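Gemness Workroom: Tables and Sorting Gallery
Udana Building, Trulby
Page updated 31/01/2025
Text by Esther Ogola

The Gemness workroom is the long room at the back of the ground floor of the Udana Building. It has been set up around two big tables, one in front of the other, and most of what goes on there is sorting: putting things out, picking them up, checking them, putting them somewhere else. The gallery has to do with the tables and the small things that end up on them.

We bought the tables from Mollel in January. The pair came to $3,285 with delivery, which left enough in the budget for new shelf labels and two more storage tubs. We had looked at a single table the full length of the room, but it would have come in sections, and the joins fall exactly where people want to work. Two separate tables also meant the delivery crew could get them through the side door with the legs off.

The old benches were dark brown. Small dark parts disappeared on them, and anything dropped from the front edge went straight down the gap by the wall. A pale top was the first thing on everybody's list. Tsung-han Fu brought in paint cards and sample boards in different colours and left them on the old bench for a fortnight so people could put things on them and see what they thought. The pale ones won easily. Pure white had its supporters too, but it was hard on the eyes under the centre lights by the end of an afternoon.

The front table
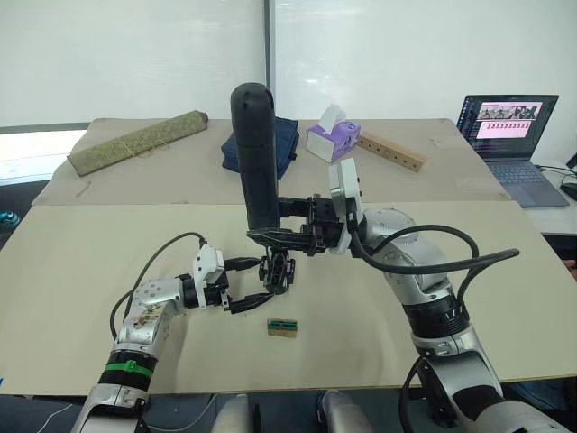 We keep the front table for the job in hand. The rule is that it holds only what is being used, and the rest waits on the far one. It's a simple rule and it gets broken most days, usually by someone putting down a coffee or a roll of tape. When the front table fills up, we stop and move things back before carrying on.

The blocks are the items most often asked about. They are small rectangular pieces of light-coloured wood, cut from offcuts and sanded by hand. Green on the top face shows which way up a block goes. Before we had the green, blocks were put away upside down as often as not, and you had to turn each one over to find out. Paint was tried first and it rubbed off on the other blocks in the tub. If you find one with its green coming away, put it in the tray by the door and it will be redone.

The blocks are also handy for propping things up, holding papers down and stopping round objects from rolling. Please return them to their tub afterwards.

The far table

The far table is for the spread. Things are laid out there so they can be seen all at once, with the tall ones to the back. Tubes, rods and anything padded should be stood up if they will stand and laid parallel to the long edge if they won't. Soft items mark easily, so keep them away from the screwdrivers.

We used to leave everything in tubs and pull the tubs out as needed. Laying the items out takes longer at the start of a session but saves a lot of rummaging later. Tsung-han tried it both ways through January and the spread is now the usual way of doing things. A sheet with the standard layout is pinned to the inside of the cupboard door.

Anything on the far table without a home on the shelves goes into the grey tub at the end of the day. The tub is sorted once a month. Things that sit in it for two months are offered to other groups in the building.

Surface and cleaning

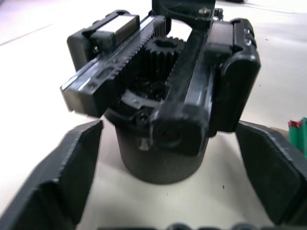

Wipe the tabletops with a damp cloth and a drop of dish soap, then dry them. No solvent, please, and no scouring pads. The finish is delicate and will go shiny in patches if it is rubbed too hard, as you can see for yourself on the small shelf beside the sink, which was our test piece.

Put heavy items down on their flat side and lift them to move them. Dragging leaves grey lines. The lines come off with an ordinary pencil eraser if you get to them early. Dust collects in grooves and around screw heads, so a soft brush is kept in the drawer for anything the cloth won't reach. The brush is for dry dust only.

Small screws and washers go in the lidded dish. A loose screw under something heavy will dent the top, and we already have one dent near the left corner of the front table that has to be worked around.

The lights were moved when the tables went in. The old fitting was over the middle of the room and threw your own shadow over whatever you were looking at. There are now two fittings set further forward. Shadows on the tops are softer, and it is easier to read small print and find small screws. The window blind is normally left halfway down in the morning, when the sun comes in low over the parking lot.

The item list

Everything kept in the workroom is on one list, which stood at 2,056 entries when it was last printed. Each entry has a short name, a colour, a shelf and a note on condition. The names are kept plain: block, tube, tray, cup. If two things could share a name, add the colour. If they are the same colour as well, add the shelf. Long names were dropped after people began shortening them in different ways.

To add an item, fill in a line on the clipboard beside the cupboard and leave the item on the bottom shelf. I copy the lines into the main list when the page is full. To take an item off, cross it out and write your initials beside it.

Using the room

The workroom is open to all groups at Gemness. Bookings are made on the sheet outside the door, in half days. Please leave both tables wiped and the standard layout in place for the next group. Stools stack under the window.

Questions about bookings and the item list: Esther Ogola
Questions about the tables, lights and storage: Tsung-han Fu

Back to all galleries
Next gallery: Shelving and Tubs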